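From: Zachary Vachon
To: picture-book-production list
Date: 18th April
Subject: Re: Dament reflow, page count and the read-aloud text

Chrysoula,

Replies inline below, in the order of your message. I have worked from the second proof. Page numbers are the printed folios.
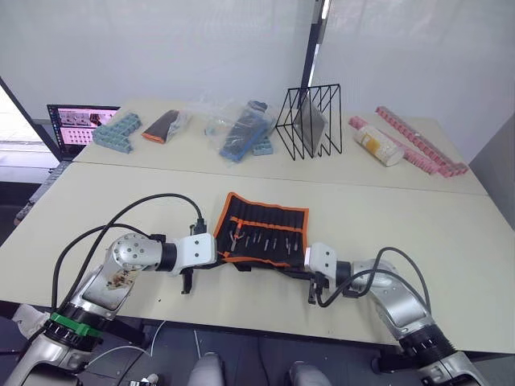
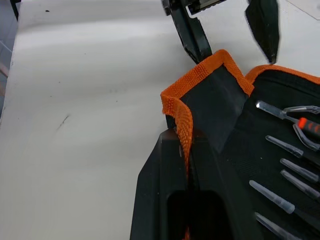
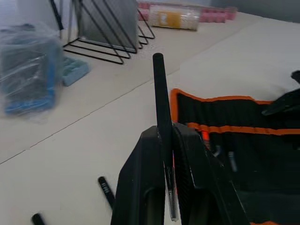 Tool roll in the first two, pen in the third.

1. PAGE COUNT

Chrysoula Liapis wrote:
> The dragon book (working title Dament) is now set as a 32-page
> self-ended file. The author's new ending adds a full spread after
> the lighthouse. Either we drop the half title or we lose one of the
> quiet spreads in the middle. I would rather keep the quiet spreads.
> Can the imprint text move to the back?

Yes. Move the imprint text and the dedication to the last page and set them at 9 point. Drop the half title. The title page then falls on a right-hand page and the story opens on the spread after it. Do not move the endpapers to gain space, as Nalel has already priced them as part of the block.

Check the page turn before the lighthouse. In the second proof the question ("And who do you think was at the top?") and the answer are on the same spread. The question has to be the last line on the right-hand page.

2. WORD COUNT PER SPREAD

> Spreads 5 and 13 are heavy. The author says she has cut all she can.

Spread 5 has 100 words and the type runs into the roof of the mill. I suggest the following cuts:

- Delete "who was, after all, only a very small dragon." We were told this on the opening spread and the art shows it.
- Delete the second "up and up and up." The refrain comes back on spread 9 and should be at full length there only.
- Run the baker's two lines of speech together.

Spread 13 can stay as written if the text block moves to the left page. The sky on that side is flat color and will take black type without a panel.

3. RHYME

> She wants to keep "Ernolholm" as the name of the village. Yau's
> readers stumbled on it.

It can stay if it never falls at the end of a line. The stress is not clear from the spelling, and in the fourth verse it is asked to rhyme with "home," which works for some readers and fails for others. Inside the line there is no problem. Suggested:

 The bells of Ernolholm began to ring,
 and down the hill came every living thing.

That keeps the five beats of the lines around it. The author may well want to write her own.

The third verse has one syllable too many in its second line. "Every" is counted as two syllables elsewhere in the text and should be treated the same way there.

4. TYPE

Body text is 18 on 26 throughout except spread 9, where it is 18 on 24. I assume this is left over from the first layout. Please reset. The hand-lettered roars are on the art layer, so they will not drop out for the foreign editions. They need to be on the text layer with the rest of the black, and the illustrator should supply them as separate files.

Use single-story "a" and "g" in the body if the font has them. It was switched on in the first proof and is off in the second.

5. SCHEDULE

> Nalel wants final files in July. Is that still possible?

Possible if the lettering arrives before the third proof goes out. If it comes later, we will be checking the roars and the color in one pass, and I do not recommend that. Yau has asked to see the read-aloud text once more after the cuts. Send them the plain text without layout, one spread per paragraph.

Still open on my side: the spelling of the dragon's sister, which has one "l" on spread 3 and two on the back cover copy. I have left both until the author confirms.

Zachary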